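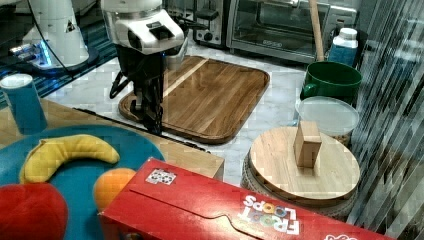 A reader, writing in response to the October post, objected that a written rule for every shared counter is more than a small team needs, and that people who work beside an arm each day learn its habits well enough. The objection deserves a full reply. It was sent by someone at Plosholm, where the work is much like ours, and it repeats a view I held myself until last year.

Habit is a fair guide when the same two people run the same task. It fails when a task changes hands. At Tuvby we passed one kitchen task between three teams in a single season, and each team had its own idea of where a person might stand while the arm was under power. All of those ideas were sensible. They did not agree with one another.

The house rules were therefore rewritten, and the current text took effect on December 2, 2022. It fills 5 pages. The parts that concern daily work are given in short form.

Before power is applied, the operator states aloud which arm will move. Where two arms can reach the same surface, both are treated as live, including the one that has no task.

Items are placed by hand only when motion is stopped. A paused program does not count as a stop.

Glass and full containers are kept outside the reach of the gripper unless the task calls for them. Soft or toy goods are to be used for first trials of any new grasp.

Cables are checked at the wrist and at the base at the start of each shift. A loop that can catch on a handle or a rim is to be tied back before work begins.

Speed during a first trial is held to 70 millimeters per second. It may be raised only after 100 runs without contact outside the plan, and the change is signed by the operator and one other person.

Every unplanned contact is written down, however slight. We logged 332 such entries under the old rules, most of them a fingertip touching a work surface a little early. The log has no column for blame, and I would ask other groups to leave that column out as well.

The form we use was drafted by El Fassi and later shortened by Justeck, whose version fits on one side of a sheet. Either will serve. The longer one has a better section on shift changes.

On one point the reader from Plosholm is correct. The rule on signatures is slow when only one person is on site, and it has caused trials to be put off until the next morning. A revised wording is under review. Until it is approved, the present rule stands, and trials above the first speed will continue to wait for a second signature.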